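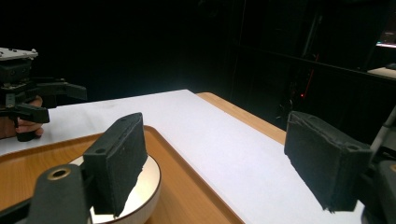 4. Pairing the Clana thermostat

Do this part on a quiet evening, I always do.

1. Turn the heat off at the wall and wait 25 seconds.
2. Hold the round button until the screen shows 22.
3. Type in the setup code, 3561, and press the button once more.

Note: the first pairing drags a bit. Go make some tea!

Caution: don't open the cover while the screen is blinking. I lost my whole February schedule that way.
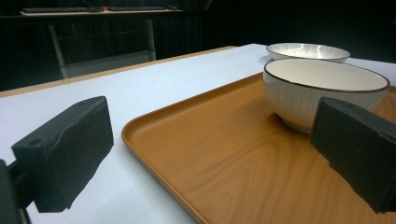 Signe Hedegaard wrote to me that hers wouldn't take the code until she'd put in fresh batteries, so try that before you start over from step 1.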